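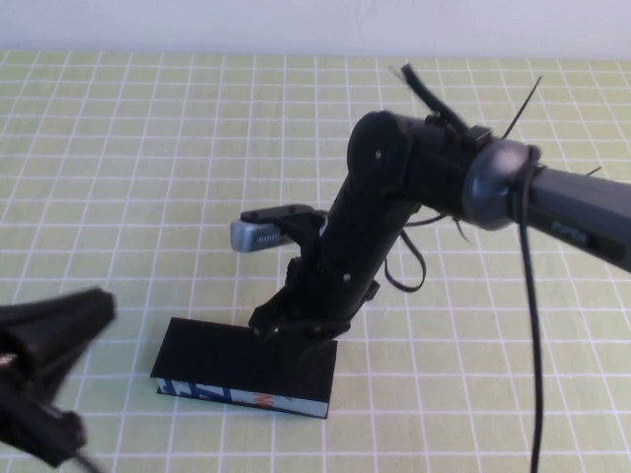

A PiPER arm over the green grid mat.

I have been thinking all winter about why we love the off season in Plisville, and why we keep so quiet about it. In October the last buses go home, the bakery on the hill cuts back to mornings, and suddenly you can hear the river from the square again (I had forgotten it made any noise at all!). My neighbor Regula Bühler says visitors should come in July, when everything is open, and I do see her point, but I think she is wrong.

Come in January. Take the old mule path up to Bradby, which sits at about 1230 meters, and bring a sandwich and a warm hat. You may meet two walkers and a dog, and they will all stop to talk. The inn keeps a fire going and will make you soup if you ask nicely, and you can sit over it as long as you please while the light moves across the valley. I would trade a whole week of summer for one of those afternoons, and I suspect plenty of you would too, once you had tried it.

Text by Skye Urquhart, 31 January 2025 | Contact | Back to top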